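Why We Keep Clothes We Don't Wear
Project report, second-year Design and Everyday Life
Group 4

Background

The brief asked for a study of "an ordinary failure". Three of us had failed to close a wardrobe that morning, so the subject chose itself. We wanted to know how much of what students own gets worn, and what the rest is doing there.

Method

We sent a questionnaire round two halls, Hultura House and Studier Court, in January. 69 people began it and 65 finished. The four who gave up all stopped at question nine, which asked them to go and look in the bottom drawer.

Everyone who finished listed their clothes, leaving out socks and underwear, and marked each item worn or unworn since the start of the autumn term. We had planned for 2000 items because it was a pleasant number and fitted the spreadsheet. We got 1225, partly through people losing interest somewhere around knitwear.

Results

Just under half the items, 588 of them, had not been worn. Formal shirts did badly. Jeans did better than their owners expected, mostly the same pair over and over. The largest single group of unworn clothes was the one we had labelled "might do for painting in". Only two people in the study had painted anything.

We then asked for reasons. "It was expensive" came up often, as did "it was a present". One respondent kept a ski jacket in case somebody asked him to go skiing, and has now kept it through three winters of not being asked.

Laundry turned out to matter more than we had allowed for. Clothes that have been washed but not put away get worn again first, as they are nearest. The wardrobe is where things go to be forgotten neatly.
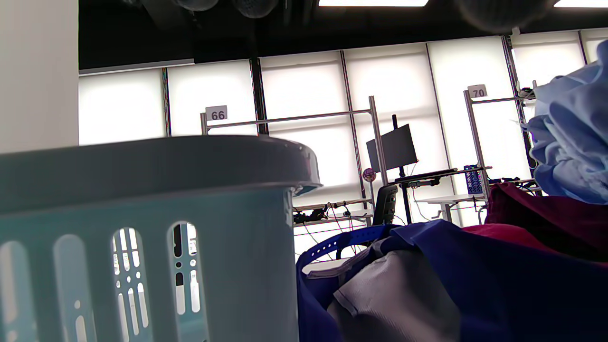
Mervyn Wragg read our draft and objected to the word "failure". His view was that a shirt kept for one funeral every ten years is doing its job perfectly well, and that we had measured a single term and drawn conclusions about a lifetime. He also wanted to know how many of the unworn things were summer clothes, given that we had asked in January.

We went back and checked. 140 were. This is now in the appendix, where we hope it will be noticed by the right people only.

Limitations

All answers were self-reported, and Hyun, who did the data entry, admits to marking her own green cardigan as worn after putting it on for the purpose. We left it in.

What we would do next

Ask again in June, with a shorter form. The wardrobe still doesn't close.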